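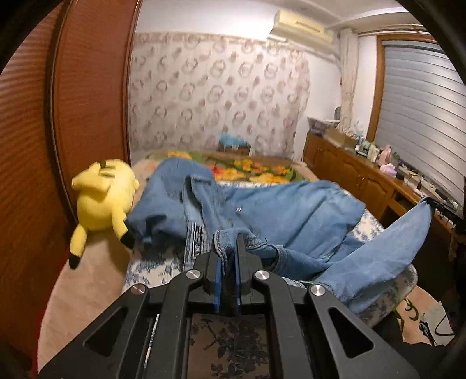
Clothes used to last longer than this, a reader wrote after the first edition of this book came out, and went on to ask why the chapter on wear had so little to say about washing. It was a fair complaint. The chapter has been rewritten, and washing now takes up the second half of it.

Textiles in Use > Part Two: Cloth at Home > Chapter 6: How Cloth Wears Out

6.1 What we mean by wear

A piece of cloth is worn out when it can no longer do the job it was made for. A tea towel with a small hole still dries plates. A raincoat with the same hole has failed. For this reason the textile trade does not use a single test of wear. It uses several, and chooses between them according to what the cloth is for.

Three kinds of damage are dealt with in this chapter. Abrasion is the rubbing away of fibres at the surface. Tearing is the breaking of whole yarns under a sudden load. Chemical damage is the weakening of the fibre itself by sunlight, sweat, bleach or detergent. In daily life they overlap. A shirt collar is rubbed by the neck and soaked in sweat at the same time, and the fold at the top usually goes first.

6.2 Where garments fail

Seams, folds and edges take more rubbing than flat areas. On a pair of jeans, the raised ridge along a thick seam stands above the cloth around it, so it meets the chair or the pavement before anything else does. Indigo tends to sit near the outside of the yarn and leave the core pale, and the ridges therefore fade early. Fading of this sort is not yet a loss of strength, but it shows where strength will be lost later.

The repair workshop at Arkwood kept a record of every garment brought in over one year. There were 1,958 entries. Trousers made up the largest group, and the inside of the thigh was the commonest place for a hole. In 167 cases the cloth was sound and only the sewing thread had given way. These were the cheapest repairs in the book, and we shall return to them in Chapter 9.

6.3 Testing in the laboratory

In an abrasion test, a disc of cloth is rubbed against a standard fabric under a fixed weight until yarns break. The Jitden mill stops its machine every 900 rubs to look at the sample. The Wasitz mill runs the same test on cloth that has already been washed 17 times, and gets lower results. Both methods are sound. Figures from the two mills should not be set side by side, though, and students often lose marks for doing so.

6.4 Washing

Each wash rubs cloth against cloth and against the drum. Short fibres work loose and leave as lint. An overfull drum cleans badly, and an almost empty one lets the garment drop further at each turn. Dark cottons are best washed inside out, at a low temperature, with zips closed.

Before reading on, look over the Siliņa wash trials in Table 6.1 and note which fabrics lost the most weight. You will need the cotton and linen rows for the first exercise. Section 6.5 begins with the structure of the cotton fibre.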